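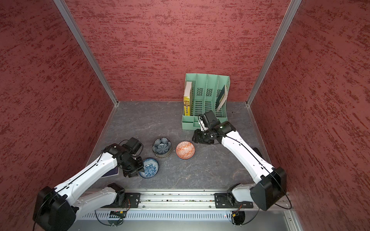
Hammad Lashari wrote back that he gets the same thing, invoices export fine up to line 200 and then every row after that has the customer name blank. So not just my login.

Ticket 918 - Tramance export, missing names
Opened Thu 24 November

What I tried so far:
- logged out, back in. same
- exported as CSV instead of spreadsheet. same
- different browser. same
- shorter date range (January only). Works! all names there, but that month is tiny, under 200 rows

Full list should be 2,275 rows. It is 2,275 rows, they're all in the file, amounts look right too, just no names past 200. Checked a handfull against the screen and the screen is correct. So the data is in there somewhere, the export just drops it.

Dogar needs the file for their year end and I've already told them tomorrow, so a bit urgent.

Update, after lunch. Zuzanna Kaczorowski says there's a setting under Export > Lookups called "page limit", ours was on 200. Changed it to 0 (no limit). Export now spins for ages and then times out at 30 seconds. Put it back.

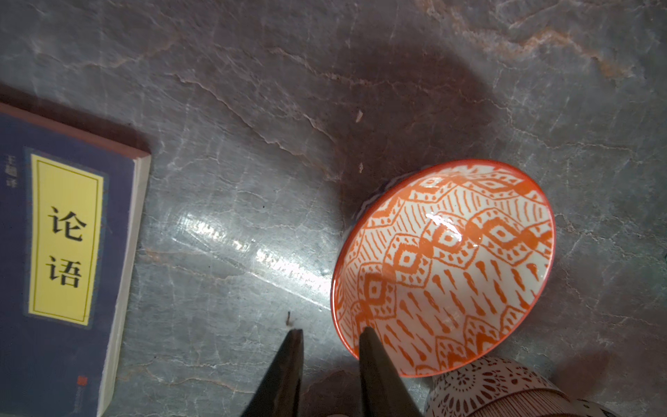 Can the limit go higher without hitting the timeout? Set it to 2500 and untick "include notes", the notes are what makes it slow.

OK did that. Took a while but finished, names on every row, spot checked top, middle and last page. Notes column is gone obviously, Dogar dont need it. Hammad ran his with the same settings, also fine.

Still want someone to look at why the names go blank with no warning. If I hadn't scrolled down it would of gone out like that. Leaving this open, low priority now. Will check the Kuvance export Monday, it uses the same lookup.

3 comments | 0 shares
Contact the help desk | © Volon | Back to top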